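3.7.13 – von Ostap Zakharchenko
Artikel drucken | Per E-Mail versenden

4.2 Ablageverhalten an gemeinsam genutzten Arbeitsflächen

Die Auswertung der Begehungsprotokolle aus Hosora und Trernby liegt jetzt vollständig vor, insgesamt 3.881 Einträge. Erfasst wurde jeweils, was zum Schichtende auf der Fläche lag und ob es einen festen Platz hatte. Keine Namen, keine Personendaten, nur Tischnummer und Uhrzeit. Doppelte Einträge wurden zusammengeführt, unleserliche verworfen (204 Zettel, überwiegend aus Trernby, dort wurde mit Bleistift geschrieben).

Auffällig zuerst: Die Größe der Fläche erklärt wenig. Große Tische sind nicht voller als kleine, sie werden nur anders voll. Auf kleinen Flächen wird gestapelt, auf großen bilden sich Inseln. Der Begriff Insel meint hier eine Gruppe von Gegenständen, die mit deutlichem Abstand zur nächsten Gruppe liegt und über mehrere Begehungen an derselben Stelle bleibt. Strachan hatte für Büroräume etwas Ähnliches vorgeschlagen, dort allerdings ohne zeitliche Komponente. Für Werkstätten und Labore halte ich die Dauer für das entscheidende Merkmal – ein Haufen, der abends verschwindet, ist kein Ablageproblem.

Zweitens die Unterlagen. Tische mit Matte, Tuch oder sonstiger Auflage zeigen eine klare Trennung: Was in Arbeit ist, liegt auf der Auflage, der Rest wandert an den Rand oder auf den Boden. Ohne Auflage fehlt diese Grenze, die Inseln verschieben sich von Begehung zu Begehung. In Hosora wurden deshalb im August des Vorjahres 57 Tische mit Auflagen ausgestattet, ohne weitere Anweisung an die Belegschaft. Die Trennung stellte sich trotzdem ein, meist innerhalb von 5 Arbeitstagen. Ob das am Material liegt oder schlicht an der sichtbaren Kante, lässt sich mit den vorliegenden Daten nicht entscheiden. Vermutung: die Kante.

Drittens Behälter. Offene Schalen füllen sich mit Fremdteilen, Kästen mit Deckel deutlich seltener. Durchsichtige Deckel schneiden am besten ab, vermutlich weil man ohne Öffnen sieht was drin ist. Siehe Abb. 3 für eine Fläche mit Auflage und Kasten mit klarem Deckel.

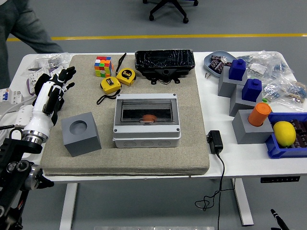

Abb. 3: Arbeitsfläche mit beigefarbener Auflage, darauf ein Kasten mit klarem Klappdeckel.

Anders die Rückmeldungen aus Trernby. Dort wurden Deckel abgenommen und nicht wieder aufgesetzt, nach eigener Auskunft der Schichten aus Zeitgründen. Das Varkar-Raster, ursprünglich für Lagerregale gedacht, bildet so etwas nicht ab, es kennt nur belegt und frei. Für die zweite Erhebung wurde es um die Stufe »belegt, offen« erweitert. Die Vergleichbarkeit mit der ersten leidet darunter ewtas, wird aber in Kauf genommen. Einschränkungen: nur zwei Standorte, kein Winterhalbjahr, Nachtschichten fehlen ganz. Näheres in 4.3.

Kommentare (3)

mwerk: Bei uns dasselbe mit den Deckeln. Scharniere helfen, die kann man wenigstens nicht verlegen.

Lena_T: Gibt es das erweiterte Raster irgendwo als Vorlage?

h.b.: Ohne Nachtschicht würde ich mit dem zweiten Punkt vorsichtig sein. Nachts liegt bei uns alles überall, Matte hin oder her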